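October 2018
Living room set, bag pickup. Notebook 21, carries on from the Karkovville pages

Moved over to the room with the tile floor. Sofa stays where it is, too heavy to bother and the marks on the plan are all measured off its front anyway. Gray cushion stays on the sofa, don't put it away in the closet again, it's on the item list.

Items for this block:
pink bag, soft (tag 1263)
gray cushion
slippers, still not here. Neltanness order, chase it

Bag goes on the floor next to the sofa, never on it. Last block we had it on the seat half the time and on the tiles the other half and the notes are useless for comparing. Floor only now. Slouched is fine, don't prop it up or stuff it with paper. I tried stuffing it at Karkovville and it sat up like a melon, nothing like what a person drops when they come in the door.

Emblem side (the little spiky guy) is the "front" for the log. If you write front/back/side please mean that and not front as seen from wherever you happen to be standing. Half of the old sheet has to be thrown out over this.

Stirnen sheet wants fabric type for every soft item. I put "fuzzy, pale pink" and left the fiber box blank, label inside is unreadable after the wash. Liao list has the same bag under a diffrent number, 2088 I think, need to merge those or we'll order it twice.

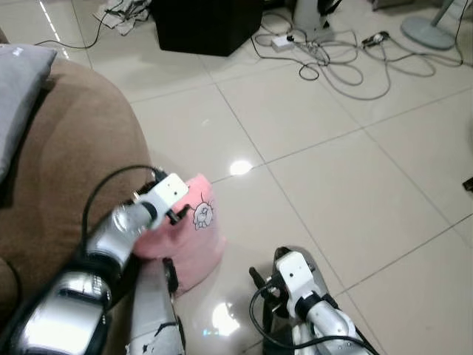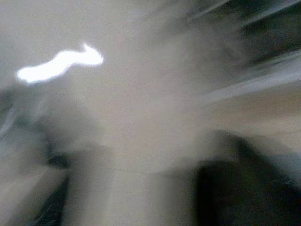
First: pink bag on the tiles by the sofa. Second: blurred, same session.

Tiles. They are glossy, and soft things slide when you nudge them, more than on the carpet set. Moved the start spot one tile further from the sofa arm. Use the grout lines to put the bag back, no tape please, the tape left gum on the floor in the other room and it took me most of a morning with the scraper.

Floor also wants a dry mop before each block. Pink fuzz shows up on everything.

Order for the block, as agreed:
bag flat on its back
bag slouched, front out
bag slouched, front to sofa
bag tipped over
then same again with cushion on the floor beside it

40 resets for the whole block. Write the reset number BEFORE you touch the bag, I lost my place twice.

Cushion has a small white tag or something near the top edge. Leave it on. If it comes off by itself write down when.

Brown sofa sheds a bit too, go over it with the lint roller. The roller is in the drawer with the spare felt pads, refills are on the shelf above. Down to the last one, added to the Neltanness order.

Question for whoever does the next block: do we want a second bag, stiffer, something canvas? I keep going back and forth. The soft one folds a new way every time so it never looks the same twice, good for variety, awful for resets. Stiff one would at least stand. Put your vote in the margin.

To do
merge 1263 / 2088
chase slippers
new lint refills
wash bag again? cold, no dryer
check if the cushion cover comes off, can't find a zip

Leaving the bag in the bin by the door tonight, lid on.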